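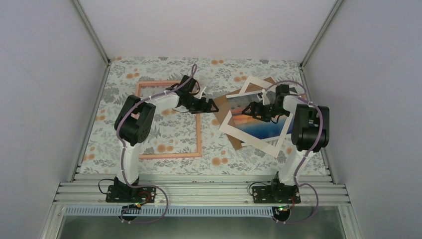

A light wooden picture frame and its backing board on floral fabric, ready for framing

Willen opens framing service for family pictures and prints

September 28, 2020 - Willen, the picture framing workshop, is opening its new framing service to the public in October. Customers will be able to bring in photographs, prints, drawings and certificates and have them fitted into a ready-made wooden frame while they wait, or leave them to be collected later in the week.

The service has been set up for people who have pictures at home that never made it on to the wall. Willen ran a trial over the summer with existing customers and framed 402 pictures in that time. Most were family photographs. The rest were mainly children's drawings, postcards and school or college certificates.

"People come in with an envelope and say it has been in a drawer for years," said Eilidh MacAulay, who manages the workshop. "They think framing is going to be expensive or that they will have to choose from hundreds of samples. For an ordinary photograph it is a small job and we wanted to treat it like one."

The new range has three styles of frame. Hernunau is a thin, light wooden frame with no carving, meant for photographs and smaller prints. Polel is a wider frame in a darker finish. Potgieter is a deep frame for items that need some room behind the glazing, such as medals, pressed flowers or pieces of needlework. All three come in the common photograph and paper sizes. Other sizes can still be ordered through the made-to-measure service, which carries on as before.

Every frame in the range is supplied with a backing board, and customers may add a mount in white, cream or grey. The workshop will cut a mount to suit a picture that is an odd shape or has been trimmed unevenly. Staff will also take pictures out of old or broken frames, and the old frame will be given back if the customer would like to keep it.

Framing is done on a cloth-covered surface. The covers are cotton or patterned furnishing fabric and are changed and washed often, as a bit of grit on the bench will mark a soft wood. "We have always worked on cloth," said MacAulay. "You lay the frame down, you get the picture and the board square with each other, and then you put it together. Most of the time goes on getting things straight. The rest is quick."

Customers who would rather do the work at home can buy the same frames as a kit. The kit holds the frame, the glazing, the backing board and hanging fittings, with a printed sheet of instructions. Willen suggests that anyone framing at home should:

Clear a table and lay down a clean cloth larger than the frame.
Wash and dry their hands before touching the picture.
Lay out all the parts before starting, with the frame face down.
Check the picture from the front before closing the back.

The workshop will also hold a short framing class each month, beginning in October. Places cost 45 pounds, including one Hernunau frame and a mount, and those coming should bring a picture no larger than a sheet of A4 paper. Classes are kept small so that everyone has their own space at the bench. Hands must be sanitised on arrival and face coverings worn, and the class may be moved to a later date if the rules on indoor gatherings change.

Pictures can be dropped off without an appointment. Anyone who wants to wait while the work is done is asked to book ahead, as only one household can be in the front room at a time. Very old, torn or damp-stained pictures will be looked at first, and the workshop may advise that they are seen by a paper conservator before they are framed.

Willen keeps a record of each job under a number written on the back of the board, so that a customer can order a matching frame later on. The records now run to 2045 jobs - the earliest were copied over from paper cards this year.

Orders left over from the summer trial are ready and can be collected at any time during opening hours. Customers should bring their job number or the name the order was placed under.

For bookings, class dates and press enquiries, please contact Eilidh MacAulay at the Willen workshop.

Ends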